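How Does a Robot Learn to Fold?

Hello again! Last month I promised we'd talk about teaching robots, and lots of you asked the same thing: where does a robot get its homework from? From people like me, that's where. I spend my mornings picking up clothes with a big two-fingered grabber. 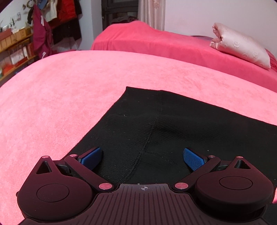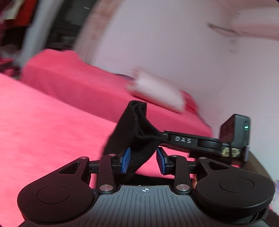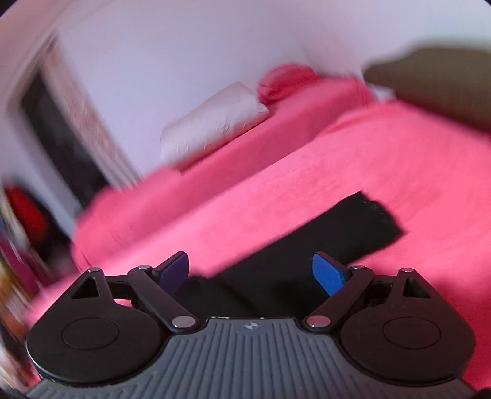
The grabber and its black cloth, at work on the bed.

You learned to fold by watching somebody and then having a go (and probably making a right old muddle). A robot learns from examples too, but it needs heaps of them. So I hold the grabber in my hand and do the job the way a robot would have to do it, with two fingers and no thumb. A camera on the grabber records what's in front of the fingers. One go from start to finish is called an example, or a demonstration if you want to sound grand.

Could you do it with two fingers? Try it! Get a sock, pinch it between two wooden spoons and lay it flat on your bed. Now fold it in half. It's much harder than it looks, and my first try took me 80 seconds.

My friend Ritva keeps the list of what we've recorded. When I last asked her, we had 206 examples of black cloth, and our learning program, which we call Samuel, wants 4000 examples of all sorts of cloth before we let it loose on a real robot. I groaned when she told me that. Then I had a biscuit and did some more.

Why so many? Well, cloth is wriggly stuff. A wooden block is the same shape every time you pick it up, but a cloth can be flat, or bunched, or twisted up like a sausage. If Samuel only ever saw flat ones, it wouldn't have a clue what to do with a sausage. So I change things. I start from a different corner, or I drop the cloth in a heap on purpose, which is the best bit of the job.

And what about mistakes? Sometimes I miss the cloth and pinch nothing but air. Ritva marks those goes with a little note so that Samuel can tell them apart from the good ones.

Martti does the towels, by the way. He got through 70 of them in August and says he now folds his own towels at home with two fingers, out of habit.

Next time I'll tell you what happens when we put the examples into the computer. Send me your best wooden spoon times before then!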